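Folding at Home: Frequently Asked Questions

These are the questions we get most often at Sturkik about folding clothes, setting up a table for it and storing what comes off the pile. If your question is about an order or a return, please use the contact form.

Do I need a special table for folding?

No. Any flat surface that is wider than a shirt with the sleeves spread out will do. A dining table or a desk is fine. A bed works too, but it is low and soft, and most people end up with a sore back and crooked folds. If you fold more than one load at a time, a larger table lets you keep the unfolded pile on one side and the stacks on the other.

Should I cover the table?

We recommend it. A bare tabletop is slippery, and thin knits slide away when you pull the sleeves in. A plain cotton sheet gives enough grip. Use one color with no pattern so you can see the edges of the garment. A few wrinkles in the sheet do no harm, but smooth out the part you are working on.

Does the Kitow cover fit my table?

The Kitow cover hangs over the edge on all sides of a standard six-foot table. For larger tables, order the long version. It has no elastic, so it can be used on round tables as well.

How do I wash the cover?

Machine wash warm with similar colors, tumble dry low. It will shrink slightly the first time. We have allowed for this in the sizing.

My clothes come out of the basket in a ball. Where do I start?

Pull one item out and drop it near the edge of the table closest to you. Don't try to fold it yet. Find two points that belong together, such as the shoulder seams or the two corners of the hem, and hold one in each hand. Lift, give it one shake and lay it down away from you. If it lands twisted, pick it up by the same two points and do it again.

Which way up should a T-shirt go?

Face down if you want the front showing in the stack. Face up if you don't care. Smooth from the collar to the hem with the flat of your hand before you make the first fold.

What about long sleeves?

Fold one side in to the middle, then turn the sleeve down so it runs along the body of the shirt. Repeat on the other side. Sleeves that cross over each other make a lump in the center of the stack.

How many folds should I make?

For a shelf, two folds from the bottom are enough. For a drawer where things stand on edge, make three. Heavy sweatshirts should only be folded once or they will spring open.

Can I use the Potgieter folding board for adult sizes?

Yes, up to extra large. Bigger shirts hang over the sides of the board and need to be finished by hand. Children's clothes are quicker without it.

How do I flatten a garment that is badly bunched up?

Take hold of it at two places, a hand's width or two apart, and draw them away from each other until the cloth between them lies straight. Then move your grip outward and repeat.

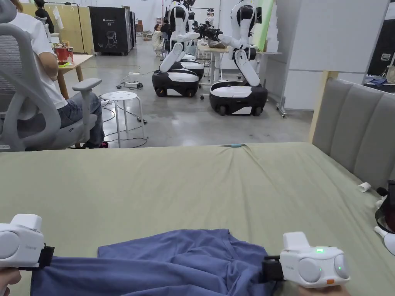
Work toward the edges and leave the collar for last. Pulling hard on a collar stretches it, and it won't lie flat afterward. Cotton can take a firm tug - loose knits can't, so pat those flat instead.

Should drinks be kept off the table?

Yes. Put them on a side table or a desk. Coffee on a clean load means another wash.

Is it better to sit or stand?

Stand for large items such as sheets and towels. For socks and underwear a chair is fine. If your table is low, raise it on blocks.

Do you sell the Nitetti drawer dividers separately?

Yes, singly or in packs of four. They can be cut with scissors to fit a shallow drawer.

How long can folded clothes stay in storage?

A season is no problem. Refold wool once in between so the creases don't set. If you pack summer clothes away in December, make sure they are completely dry first.

What is your return policy on covers?

Unwashed covers can be sent back within 80 days. Washed covers can only be exchanged if there is a fault in the seam.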